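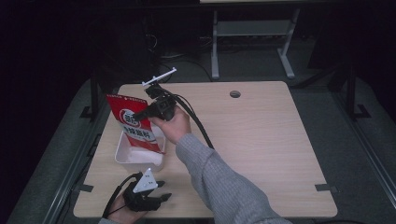

# Dresside Packets: a small data card with a long introduction

Dresside Packets is a collection of 285 short recordings of one very ordinary chore, putting a seasoning packet into a tray, done by hand with the same kind of gripper we later bolt to an arm. If you have ever unpacked the shopping you already know how to do everything in here. The machines we have tried don't, or at least not reliably, and the gap between those two facts is why we keep adding to the collection (and why this page has grown rather longer than a data card ought to be!).

People ask us all the time whether a robot can put the groceries away yet. Our reply is usually "a tin, yes, most days", and then we change the subject. A tin keeps its shape and stays where you left it. A pouch of chilli powder does neither: the filling slides down to one end, the film creases, and the packet you planned to pick up is a slightly different packet by the time the fingers close. 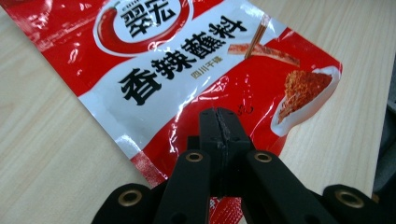 Written and looked after by the Norkar home chores group

## What the task is

A packet starts on the tabletop, lying at whatever angle it happened to fall. The person holding the grippers has to get hold of it, lift it and set it down in a small white tray. Standing up or leaning against the side both count as finished. Half in and half out doesn't, though we have kept those recordings too and marked them, as they are some of the most useful ones we own.

The packets are glossy, and that matters more than we expected when we started. Under a lamp the red film throws back bright white streaks which move whenever the packet does, and a model that has only met matt cardboard will happily take a streak for an edge. Please don't clean these out of your copy. A kitchen is full of shiny things and somebody's lovely tidy model is going to have to cope with them.

The large lettering on the Sichuan dry dip packets, 香辣蘸料 or 香辣蘸水 depending on the packet, is handy for working out which way up the thing is, but we ask you not to lean on it too heavily. A person can pick one up perfectly well without reading a word.

## What you get

- 285 recordings, each with views from the head and from the grippers
- 2 grippers, one to each hand, with their positions over time
- 4 outcome labels: placed, dropped, half in, given up
- A plain text note for each recording, written by whoever was holding the grippers, spelling mistakes and all

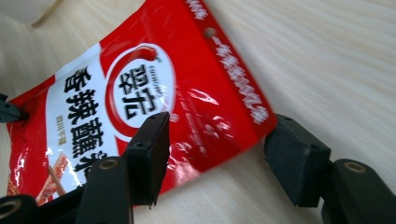
## How well do machines do?

Middling, we'd say, and better than we feared. Our Sisay baseline, trained on everything except the November recordings and then tried on a real arm, placed 71 per cent of packets. It is rather good at flat packets in the middle of the table and gets steadily worse towards the sides. When it fails it mostly fails at the pinch, closing on a fold and coming up with nothing, and then it carries that nothing over to the tray with great confidence.

The same baseline on the shop-floor version of the job (a picking shelf laid out by our partners at Cemex workshop) did worse, and we haven't yet got to the bottom of it. Packets standing in a row are a different sort of problem from one lying alone, so please don't take our figure as a promise about shelves, cupboards or shopping bags.

## Using it

Free for teaching and research. If you publish something, mention Dresside Packets by name and send us a link, as we do love to read them. Questions go to the group mailbox, which is answered on a Thursday.

Last updated: November

Related

Dresside Tins and Jars
Dresside Tea Towels (folding, early version)
Sisay baseline: training notes
Norkar gripper: building and fitting guide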